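1/ I have decided to clear one small table per day until the new year. Not the whole apartment, only the table where everything lands. Today is day 15, so I feel ready to share what I learned.

2/ The rule came from my neighbor Sille Bisgaard. She told me: "Do not sort the things. Give each thing a home, and if it has no home, ask it why it is here." I was thinking about this sentence for a week.

3/ The small things are more difficult for me than the big things. A chair is easy, you know where a chair goes. But tubes, caps, little round pieces from I do not know where — they can travel on a table for months.

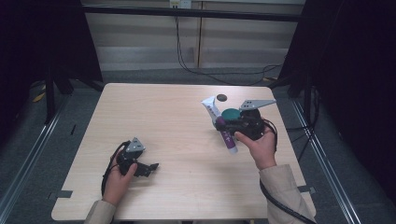 White tube with the purple part, and one small brown round thing still waiting.

4/ For tubes I now have a strict order. First I look at the date, then I squeeze from the flat end, then I decide. In June I threw away 52 old items from my bathroom and kitchen, and more than half of them were tubes with a little bit left inside.

5/ Tahira Afridi asked me yesterday if I keep tubes lying down or standing. Standing, on the cap, in a glass or a cup. If it is lying in a drawer, I forget it and buy a second one. Then I have two, and I finish none.

6/ The round pieces go in one shallow dish by the door. If they stay there until Sunday and no one in the house asks for them, they leave. My husband was against this at first, and he was right one time (it was from his bicycle lamp).

7/ Now about cups. I have too many mugs for two people, and I did not want to give away the nice ones. So some of them have a new job. A mug is heavy enough, it does not fall, and a small box can stand inside it so that I see it from the door.

8/ Light blue mug, purple box. I like these two colors together more than I expected.

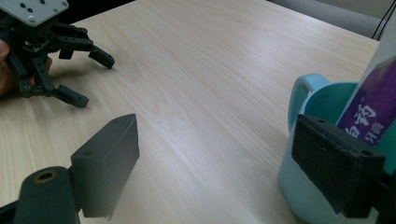
9/ What I do when the table is finished

I wipe it with a cloth that is only a little bit damp, always in the direction of the wood lines. Then I put nothing on it until the evening. This is the hardest step — my hand wants to put the keys there.

10/ Wajid Bajwa wrote that he tried the same with his desk and stopped on day four. Please start again, Wajid! I missed two days also and I just continued with the next number.

11/ Tomorrow is the shelf above the washing machine. If you have a good idea for half-used candles, please write it under this post.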